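The returns room at Kisow, before and after lunch

Quick gallery from the sorting side. Text by Johanna Imhof, more to come in September when I get a minute.

Used to be four of us at the long table, odds and ends in, odds and ends out. 886 mixed pieces on a good shift, sore wrists by three. Now the arm takes the first pass and we do what it hands back. Sombat Meesuk went from picking to writing up the misses. Says he sits too much now. Brigitta Schwaiger kept her old stool and wont swap it.
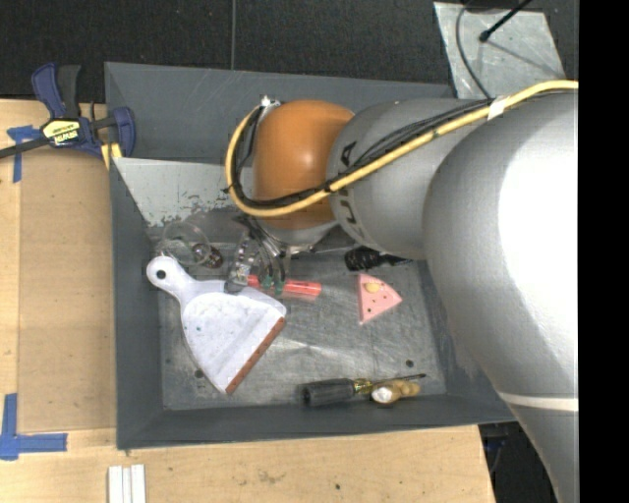
Pay stayed the same, which people ask first. Breaks moved tho. You used to stop when your hands wanted to, now you stop when there's a gap between bins, and Estíbaliz Prieto is still arguing with the office about that. Fair enough I think.

Also quieter. Less talk across the table. Konrad Eberhard brought a radio in, got voted down, brought it back.

Target is 1,000 a shift by winter, about 40 of those still going to a person for a second look. Soft stuff mostly, and anything see-through. Training for the recieving team is next, two at a time, mornings. Ask Brigitta for the sign-up sheet, its on the door.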